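Reservation fee on a pre-selling condo, is it refundable if the developer moves the turnover date?

Posted in Property & Housing by Nele Sauerland, 11 May 2024

I paid a reservation fee on a one-bedroom unit at Osska, the new township going up on the old Memard land east of the ring road. The sales agent told me turnover would be in August of next year. I signed the reservation form and paid by bank transfer. The form says the fee is non-refundable but will be taken off the down payment.

Last week I got an email saying the tower I picked is now in phase 2 and turnover has been pushed back by 12 months. They offered to move me to a unit in the first tower, but it is on a lower floor, faces the parking structure, and costs more. I don't want it. I also don't want to wait another year, as my lease runs out well before that.

I have not signed the contract to sell yet. The agent says the fee is gone no matter what. Is that right? Has anyone here bought from the same developer (Alcaraz) and gotten money back?

Salamatu Gbeho

Look at what you signed before you talk to the agent again. A reservation form is usually a short agreement of its own, separate from the contract to sell. Check these in yours:

Does it name the tower, the unit number and a turnover date? If it does, the developer has changed the terms, and "non-refundable" normally covers the case where the buyer backs out.
Is there a line saying dates are estimates and may change? Most forms have one. It weakens your position but I would still ask.
Is there a deadline for signing the contract to sell? Mine was 4 weeks. If you let it pass without writing to them, they can say you were the one who dropped out.

Then write to the developer's customer service office and leave the agent out of it. The agent works on commission and has no say over refunds. State the original date, the new date, that you do not accept the substitute unit, and that you want the full fee returned. Attach the email they sent you and the transfer receipt. Keep it to one page and ask for a written reply.

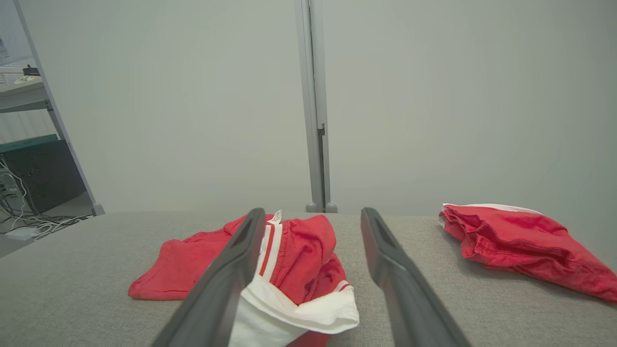 I went through this at Drumley, with a different developer. It took nearly two months and they first offered me a credit toward another project. I said no in writing and they paid by check. They did hold back a small processing charge, which was printed on the back of the form, so read the back too.

If they refuse, the next step is the housing regulator where the property is located. Ask whether the project had its license to sell on the day you paid. The completion date filed with the license is the one that counts, whatever was on the brochure.

mparedes_lot9

dont sign the contract to sell until this is settled. once you sign, it's a lot harder. my cousin took the swap unit at a different place and regretted it, could hear the parking gate all night

Nele Sauerland

Thanks both. The form does name the tower and unit, and the date is written in by hand next to the agent's signature. There is a line on the back about "estimated completion" but no deadline that I can find. I will write to the office tomorrow and ask for the license details in the same letter.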